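How do you open a puffy chip bag over a plate without it splitting down the side?

Posted in Kitchen & Serving by Hanna Polishchuk

I put out snacks for a reading group that meets in our building, and I would like a repeatable way to get chips from the bag to a plate. My results vary. About half the time the top seam opens cleanly. The rest of the time it holds, I pull harder, and the front panel tears from the seam down to the middle. The chips then go over the table and the bag can't be closed again.

Details, in case they matter:

- Bags are the ordinary pillow type, sealed across the top and the bottom, with a seam down the back.
- They are usually very full of air. Our town is at a fairly low elevation, but the store gets its stock from elsewhere.
- I serve on flat dinner plates. I have bowls, but they are in use for other things on those evenings.
- Table is a plain white one with a smooth top. Plates slide on it a little.

I have tried scissors. They work, but the cut edge doesn't fold over as neatly and I end up with a strip of foil to throw away each time. I would prefer to do it by hand if there is a correct way of doing it.

Second part: is it better to open the bag flat on the plate, or hold it up and open it in the air? I have been resting it on the plate, and I suspect that is part of the problem.

Hafþór Mikkelsen

The tear starts because the force is applied in the wrong place. Most people grip the two top corners and pull them apart sideways. That loads the film along its width, and once the film has a nick in it, it will run. What you want is to separate the front panel from the back panel, so the force should go at right angles to the seal.

Procedure:

1. Hold the bag upright with the top seam level. Let the chips settle to the bottom. Don't shake it.
2. Pinch the front panel at its center, just under the seal, between thumb and the side of the first finger. Do the same on the back panel with the other hand. On the back, take hold beside the vertical seam. The seam itself is stiffer and slips out of the fingers.
3. Keep the pinches close to the seal, 2 cm below it at most. Farther down, you are only stretching the panel.
4. Pull the panels apart slowly, front toward you and back away from you. The seal should let go in the middle first.
5. Once the middle is open, stop. Move your hands outward and work toward each corner in short pulls.

Step 5 is where most bags are lost. The seal gives, the hands keep traveling, and the remaining energy goes into the film.

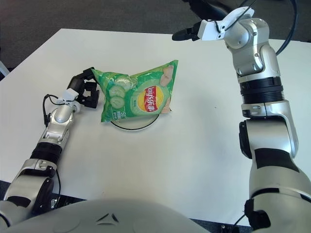

Lay's, the green cucumber one, tilted on the table with the black-rimmed plate partly under it.

For your second part: opening a bag that lies across a plate has two drawbacks. The plate rim is a pivot, so the bag rocks when you pull. And with a corner pointing up, the contents are not all at the bottom, so some of them are pressing on the seal you are trying to open. Move the plate aside, open the bag upright, then bring the plate back and pour.

To pour onto a flat plate, squeeze the opening into a spout about as wide as your palm and keep it low over the center of the plate. Tilt until the chips start to move and hold that angle. A flat plate takes less than people expect. Refill it twice and you lose fewer over the rim.

If the plate slides, put a damp cloth under it. A Jallska mat also works, but the cloth is free.

Mutua Biwott

just use scissors. cut straight across under the seal, 2 seconds, done. been doing it for 18 years

Định Đào

I agree with Hafþór on the direction of pull. Three additions.

Dry your hands first. A wet or oily grip slips, you compensate with force, and the bag opens all at once. If you have just been handling other food, wipe your fingers on a paper towel.

Some seals are too strong to open by hand without risk. If the middle does not start to separate with a moderate pull, don't increase the force. Cut it. To deal with the neat fold question, cut as close to the seal as you can and parallel to it. The strip is then narrow and you keep nearly all the length for folding.

For closing: press the air out from the bottom upward, lay the top flat, fold both corners in toward the back so that the top becomes a blunt triangle, then roll down from the point. Clip across the roll. I use the Golska clips, the wide size, but a clothespin holds well enough overnight - the roll does most of the work.

Hanna Polishchuk

Thank you. Tried the center pinch on two bags. The first opened correctly. On the second I had hold of the back seam and it slipped, as described, but nothing tore. Moving the plate out of the way made more difference than I expected. I will keep scissors on the table for the stubborn ones.

Related in Kitchen & Serving

Cereal liner tears every time, is there a better fold?
Flat plate or shallow bowl for dry snacks
Drunberg bag sealer: worth keeping in a drawer?
Getting grease marks off a white tabletop
How long do chips stay crisp after opening
Stopping plates from sliding on a smooth table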